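Search this site
Go
8 min read

Replacing the finger pads, and everything else I ended up touching

I finally did the pads! I've been putting this off since April, when I first noticed that the gripper on the little bench arm was letting go of smooth things for no reason I could see. Wooden blocks were fine. Anything plastic had a way of swinging round in the grip on the way up, and I kept blaming my own code (fair enough, it usually is my code).

Some background for anyone who has only come here for the bread posts. The arm lives on a table at the back of my workshop, and I call the whole setup Nidard, after a boat my uncle had. It picks things up and puts them down again, and I enjoy that far more than is reasonable. There's a camera at the wrist looking out past the gripper, so I see roughly what the fingers are about to run into.

The old pads had done 600 picks or so by my log, plus however many I did before I started keeping one. When I got them off they were shiny in the middle and still grippy at the edges, so the fingers had been holding things by a thin border of good rubber. No wonder the plastic stuff rotated! I'd cleaned them plenty of times with alcohol and a lint-free cloth and it did help for a day or two, which is exactly why I never got round to changing them.

Getting them off is the fiddly part. Power down first, and support the wrist before you do, because mine sags when the motors let go. Then open the fingers by hand, slowly, and slide a plastic scraper in behind the pad from the tip end. A metal blade will be quicker and will also scratch the seat, and then the new pad rocks forever. Ask me how I know. Any leftover glue rolls off under your thumb if you warm it a little with a hair dryer.

The new pads are cut from a sheet of soft rubber that I got from Kulmont, along with a strip of the thin tape they sell for it. I cut two spares at the same time and put them in an envelope with the date on it, 17/12/2021, so next time I can work out how long a set lasts without digging through the log. Press each one down and close the fingers on a folded piece of card overnight. I know it says two hours on the tape. Overnight!

Next morning I powered up, homed it, and set the closed position again. New pads are thicker than worn ones, so the fingers now meet sooner than the controller expects, and if you skip this step the motor sits there pushing against itself and getting hot. I brought them together a little at a time until a slip of paper between them just dragged, and saved that as zero. Then I dropped the grip force to 18 percent, where I'd had it at 22 to make up for the bad rubber. That was very satisfying.

After that I left the usual clutter on the table, the cup with the utensils standing in it, the slotted wooden box, the white board with the green block on it, and checked the view from the wrist.
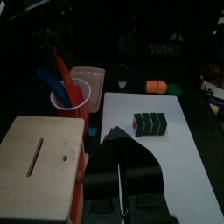 Posted by Zakhar Lysenko
Filed under: Workshop, Robots

The light back there is dim and I should do something about it, though I've been saying that as long as I've been saying I'd do the pads. What I look for in this view is the two pads, one on each side of the silver rod, with the narrow gap between them. If one side sits closer to the rod than the other, a pad has gone on crooked or the housing has been knocked. I save a view like it after every bit of maintenance and flip between the new one and the old one on the computer, and it has caught a loose screw for me twice.

The wrist camera also got its mounting screws checked while I was in there. One took nearly a quarter turn, so I've put a dot of paint across the head of each. If the paint line breaks, the screw has moved. An old trick from bicycles, and it works just as well on this.

I ran the pick test in the evening, using the same routine as always, lift, hold, turn the wrist, put down. It's a long one and I sat through the lot with a pot of tea. 159 picks, with one drop, and the drop was a marble I had no business including. The plastic pieces don't swing any more! They just come straight up and stay there, and I must have watched the same spoon get lifted ten times after the test was over.

Next job is the cable along the forearm, which has started to rub where it passes the elbow. I have some braided sleeve left over from the Prothero build and I think there's enough of it if I cut carefully.

Contact | © Zakhar Lysenko | Back to top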